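Home | News | Work | Opinion | Archive

The towel people
13 May 2026

The shift lead at Allaro has folded towels for a living longer than she cares to say. These days she mostly feeds them to machines. "I used to go home with sore wrists," she says. "Now I go home with opinions about gaskets."

Allaro washes and folds for hotels around Draltmont, 843 beds at last count, and it wants a robot to take over the dullest part of the folding. The robot has to learn from somebody. For now that means her crew, working through towel after towel with hand-held grippers while the system, called Tello, keeps a record of how it was done.

Her first week went badly. "It was like putting on socks with salad tongs. I told my boss I could do 700 by hand in the time it took to pick up one." Her boss, she adds, wrote that down as feedback.
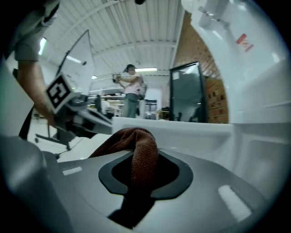

A brown towel pushed up through the gasket in the gripper housing, with work going on behind it.

Has anyone lost a job over it? She takes her time with that one. "Two people moved to the loading side. They say they like it. I'd say I liked it too, if my boss was standing there." Hours have stayed the same and pay went up a little in May, for what the company calls teaching duties. She calls it towel money.

What bothers her more is the talk. The old folding table was loud, and you heard about everyone's kids. With a gripper in your hand you watch the gripper. "I found out a woman I work with had a grandson when he was already walking."

She does think the robot will learn. Washcloths first, then hand towels. Fitted sheets she isn't worried about. "I can't fold those either," she says, and goes back in to finish the brown ones.

14 comments | 2372 shares

Contact | © Dunis | Back to top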